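Takness desk and knitwear notes
README for the folder, last changed 2022-07-15

Welcome, and thank you for opening this file before the others, which I know is not everybody's habit (it isn't always mine either). The folder holds the pictures and written notes I have been putting together on keeping a white work surface tidy when the same surface has to serve for folding and mending knitted things. It began as a single page of reminders to myself, pinned up beside the desk at Takness, and then it grew, as these things do, until it wanted a proper index and somebody asked for a copy.

What is in the folder

There are 43 short notes, each one a plain text file, and 27 of them have pictures to go with them. The notes are numbered in the order I wrote them, so please don't read anything into the numbering. Note 2 is still the one I would start with, as it sets out how the surface is cleared and wiped before any wool goes near it, and most of the later notes take that for granted.

The notes fall loosely under a few headings: clearing the surface, cables and slots, folding, pilling and loose fibres, mending, and putting away. A handful belong under more than one heading, and I have simply listed those twice in the index — it seemed kinder than making people hunt.

Words I use

Some of these are my own household words, so it may help to have them set down.

Surface: the white top you work on, whatever sort of desk or table it belongs to.
Slot: any long opening in the surface meant for cables, with or without a brush strip.
Brush: the strip of bristles along a slot. They are a blessing for keeping crumbs out of the cables and a nuisance with wool, and I have written more about them than I ever expected to.
Swell: a soft rounded hump in a knit that hasn't been laid flat yet.
Rullevix: our name for the rolled fold used in the later notes. You lay the garment face down, bring the sleeves in, and roll from the hem towards the neck. I can't tell you where the word came from, only that it has stuck.
Tang: the box for things waiting to be mended. It has its own notes, under mending.
Drenard: the first sorting list, now retired. You will still see it mentioned in the oldest notes, and wherever it disagrees with the index, please follow the index.

About the surface and the wool

I am fond of a white surface for this work, because a dropped needle or a dark thread shows up straight away. It does ask for a bit of care in return. Fluff gathers along rims and seams, and a damp cloth tends to push it further in, so I go along the edges first with a dry, soft paintbrush and only then wipe the open part. Where there is a slot, I brush along its length and never across it, and I lift out whatever comes up with a piece of tape wound round a finger.

Knits want handling loosely. Pick them up from underneath with both hands if you can, and set them down in a heap first, letting the weight settle before you start straightening sleeves. If you pull a fine knit flat by one corner it will go out of shape at exactly the place you were holding, and you will spend longer coaxing it back than you would have spent folding the whole thing. Bright colours also deserve a shake out of doors, or at any rate away from the surface, as orange fluff on white is a very cheerful sight but goes on turning up for days.
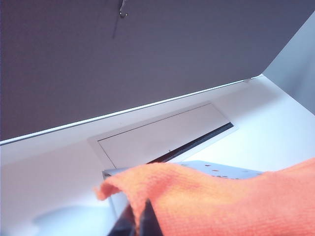
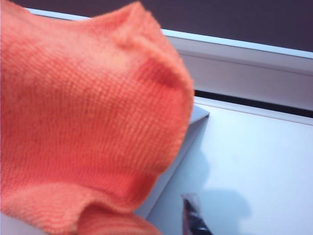 Can I fold a jumper on a desk that has a cable slot with a brush strip?
Lay a clean tea towel or a pillowcase over the slot first, with a good margin on every side, and fold on top of that. The bristles catch at loose stitches if the wool is dragged over them, so if you have no cloth handy, keep to the end of the desk furthest from the slot and lift the jumper each time you need to turn it.

How the notes are laid out

Every note has a title, a line saying what you need to hand, the method, and then a bit at the bottom called "afterwards", where I put down what I would do differently. The "afterwards" parts are the most useful, I think, though they are also the least tidy. Some run longer than the method itself. I have corrected the spelling in them and otherwise left them be.

Measurements are in centimetres. The tea towel in the folding notes is 50 by 70, and if yours is smaller you may want two, overlapped in the middle.

Using and sharing

You are very welcome to copy the notes, print them, shorten them, or rewrite them to suit your own desk. If you pass them on, please keep this file with them so the odd words make sense. I would ask that the pictures stay with the notes they belong to, as several make little sense alone.

Things still to do

The mending heading is thin and I know it. I should like to add a proper note on picking up dropped stitches in fine knits, and another on storing wool through the summer, which I hope to have written by the end of August. The index also needs its second column checking against the file names — two of the folding notes have swapped titles at some point, and I haven't yet worked out which way round they ought to be.

If you find a mistake, leave a line in the file called corrections, with the number of the note and what you think it should say. I read it on most Sundays, with a pot of tea.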